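Search this site Go

Clearing the Desk for the New Year's Work

03/02/2019
By Tavion Boateng

I started working from home in December, when Stekum closed the Helum Street office and gave us the choice of moving or staying put. I stayed put. The first weeks went badly and most of it was paper.

I had 16 folders that came home in the trunk of my car. Old invoices, training handouts, a seating chart for a floor that no longer exists. I kept them stacked at my elbow and moved them every time I needed to write something down.

Paloma Thibodeaux, who I shared a wall with for years, told me to put every folder in the hall closet and bring back only what I went looking for. After 3 weeks I had brought back two. The others went to the shredding place on Adjei Avenue, which charges by the pound and closes early.
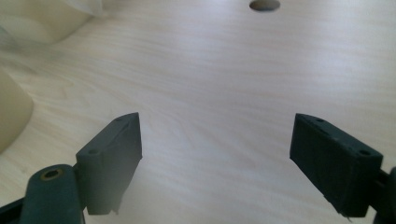
Photo: Tavion Boateng

The other change was hours. I was answering mail at ten at night and then again before breakfast. Now I stop at five thirty and shut the laptop in a drawer. My manager has not mentioned it.

Lunch is still a problem. At the office I walked to Brundida for soup and got some air. At home I eat crackers over the sink. I have started walking to the post office and back at noon, even with nothing to mail.

I still need a better chair. I tried two at the used furniture store last week and both squeaked. If you have one you like that costs less than a car payment, leave the name in the comments.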